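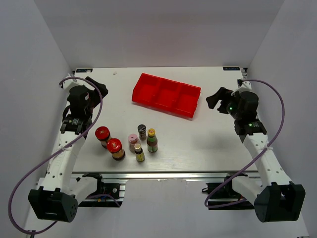
Bottles, jars and the empty three-compartment tray

Section 8. Loading the condiment tray

The Itwood tray has three square compartments in a row. Small bottles and jars stand upright in them.

1. Wipe the tray and let it dry. Place it on a flat surface with the open side up.

2. Stand the bottles and jars next to the tray with their caps on. Check each cap and tighten any that turn freely.

3. Sort by height. Keep the short jars together and leave tall, slim bottles for last.

4. Start with an end compartment. Hold the bottle near the cap, lower it straight down, and let go when the base touches the tray floor.
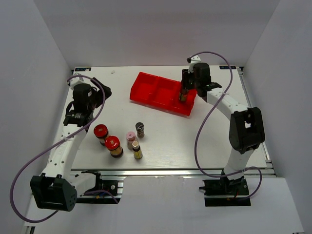 Lucinda Haverford starts with the middle compartment instead and finds that the tray carries more evenly that way when only one bottle goes in. Either order is fine for a full load.

5. Fill the remaining compartments. Turn the labels to face the long side of the tray.

6. Lift the tray with both hands, one at each short end.

Note: A compartment may hold more than one narrow bottle. Do not force a jar in beside them.

Caution: Do not load glass bottles that are cracked or chipped. Do not stack jars on top of each other.

Caution: The loaded tray must not weigh more than 4000 grams.

For cleaning, see Section 13.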